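Trasside have announced the reunion tour, so I've cancelled my evening and possibly my personality. Thread.

For the under-thirties: Trasside were a band. Drita Babić sang, Theophilus Amoah played everything else, and they broke up in November over a song called Agbenyega that neither of them will admit to writing. Then they both released it.

Drita's version had strings. Theophilus's version had a seven-minute keyboard solo and a thank-you to his lawyer in the liner notes. I own both. I'm not proud of the order I bought them in.

Now they're "older and in a good place", according to the press release. The good place is Brurnton, for three nights, with tickets at over two weeks of my groceries.

Salamatu Tsikata is opening. She is better than both of them and will be home in bed by nine.

The interview is worth your time if you enjoy watching two people share a couch and no eye contact. Asked what had changed, Drita said "the catering". Theophilus said he'd learned to listen, while she was still talking.

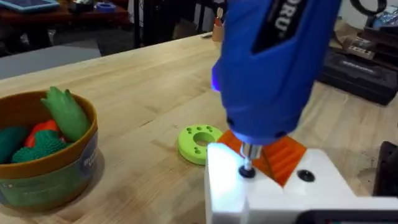
The new single, Cutum, dropped with the tour dates and I've played it more than a grown adult should. The chorus is fine. The drums sound like a blue power screwdriver leaning on a dark screw, little light glowing at the nose, fully committed to the job. I mean that as my favourite kind of compliment.

Dela Osei reckons they'll last two shows. I've booked the third, naturally. Mum's minding the dog.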